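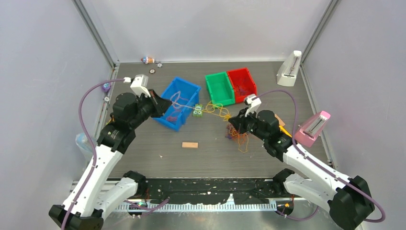
*Sorting by color: blue, green and red bins, orange and yellow string still on the floor.*

# String and small toys all in one tangle — how do you sort yours?

**molevetti_knots** wrote:

Hello all. I have read this forum for a long time but this is my first thread, so please be patient with my English.

My problem is string. I make braided bracelets and small hanging toys with the children of my building, and after every afternoon everything goes home in one bag. When I open the bag the next time, the string has made friends with everything else. Now I try to sort by color in plastic bins. Pink went into the blue bin and dark red into the red one. The orange and yellow are the bad ones, they are tangled together, and the yellow also goes to the little green toy with the two round eyes. I do not want to cut it.

My questions are these. Do you untangle first and sort after, or the opposite? And is it better to keep toys and string in separate bins, or by project?

---

**garside_attic** replied:

Welcome! Untangle first, always. If you sort a tangle, you only have a tangle in a bin. I spread everything flat on a floor or a big table, I find one end, and I follow it with my fingers under the other strings. Never pull. Pulling makes the small knots hard like stones, and then you need a needle.

Also your pink is in the blue bin and this would make me crazy. Why not pink in the red bin?

---

**molevetti_knots** wrote:

Because the dark red is already there, and when they are together I cannot tell the ends from each other in the evening light. Pink and blue I can see very well. So the bin color is for contrast, it does not need to match the string.

---

**garside_attic** replied:

Fine, this makes sense for you. But if children help to put things away, they will look for the bin with the same color. Mine did. I had a "contrast" system for one month and I was the only person who understood it.

---

**twelve_spools** replied:

I do not agree with garside about untangling everything first. With a big mess I take out the easy things before: toys, blocks, figures, all the pieces that are not string. A string can only hold on to something if there is something to hold. In your picture I see the wooden block is free and also the little white and red figure at the back, so take these away completely. Then you have the real tangle and you can judge how bad it is.

For the green toy I would work from the toy side. Hold the toy in one hand and loosen the yellow close to the orange with the other. Make the loops bigger, do not make them smaller. When the loops are big enough, the toy can pass through them.

---

**molevetti_knots** wrote:

Thank you, I did not think to pass the toy through the loops. I was always trying to bring the end of the string out, and the end is somewhere in the middle of the orange.

---

**prereti_no_more** replied:

Unpopular opinion: cut it. How much does string cost? I bought a spool from Preretti, 95 meters, and I still have most of it two years later. One hour of my life is worth more than an arm of yellow string.

---

**twelve_spools** replied:

For new string, maybe yes. But when the string is part of a toy that a child made, you do not cut. I learned this one time and I will not repeat it.

---

**prereti_no_more** replied:

OK, with a child's toy I accept. For loose string I keep my opinion.

---

**dostotitz_yarn** replied:

I teach a small craft group in Dostotitz and we have the same thing every spring. We made these rules:

- Every string is wound on a piece of cardboard before it goes in a bin. A small piece is enough, with a cut on each side to hold the end.
- Toys with a string attached get the string wrapped around their own body.
- Small hard parts (gears, beads, buttons) go in a jar with a lid.

I see you have a little piece of tan cardboard near the orange and yellow. You could begin with something like this for the orange, if it is stiff enough.

About by color or by project: by project when you are in the middle of something, by color when it is finished. I tried only by color and I had to open every bin for one bracelet.

---

**garside_attic** replied:

The jar is good. I see two small round parts at the back, like gears, and they are exactly the kind of thing that goes under the sofa.

---

**molevetti_knots** wrote:

Many useful ideas, thank you. I will take out the hard pieces first, then I make the loops bigger, then cardboard for each color. I think I stay with pink in the blue bin — sorry, garside. But I will put a small label for the children.

One more thing: how long do you make the pieces before you wind them? I cut mine at 600 cm and maybe this is too long.

---

**dostotitz_yarn** replied:

For children it is much too long. Leave it on the card and cut only what the bracelet needs. The card is holding it for you, so there is no reason to cut before.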